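Compte rendu de la réunion du groupe Zetero

Présents : l'équipe du site de Nenitz et deux délégués de Lagos.

1. Approbation
Le compte rendu de mai est approuvé sans modification.

2. Visite de l'atelier Rerniver
La visite a commencé à 14 h, avec 13 participants. La démonstration portait sur la manipulation d'aliments avec une assiette mauve. Les délégués ont demandé la documentation de la pince ; elle leur sera envoyée par courriel. Le déplacement a coûté 174 euros.
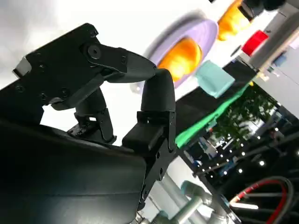
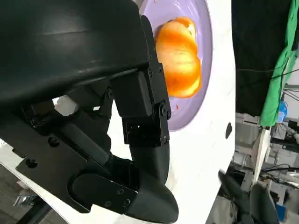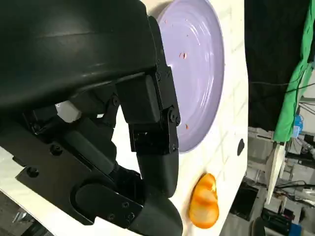
Démonstration à l'atelier : la pince noire et l'assiette.

3. Budget
Le devis reçu est de 3867 euros, pour une limite fixée à 3000. Il faut demander une nouvelle offre avant la prochaine réunion.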